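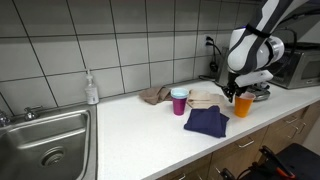
Mariann Juhász wrote to us after our December report that a success rate means little until you know how the failures were counted, and we have worked that way ever since.

Ferkell studies how robot arms learn to handle household objects such as cups and cloths. Our main method is called Lakatos. The arm learns from recorded demonstrations, then practices the same task with the objects moved to new positions. A person scores every attempt, and a dropped cup counts as a failure even if the arm picks it up again.

The latest study used 1126 demonstrations and 1000 scored attempts. Training on varied layouts helped more than adding repeats of one layout. Folded cloth is still our weakest area — the policy often grips two layers when it should grip one.

There are 11 of us. Piroska Vass leads the learning work, Géza Pap looks after the arms, and Valdemar Gunnlaugsson runs the scoring. We publish our scoring sheets with each report, failed attempts included. Questions about the method go to Piroska.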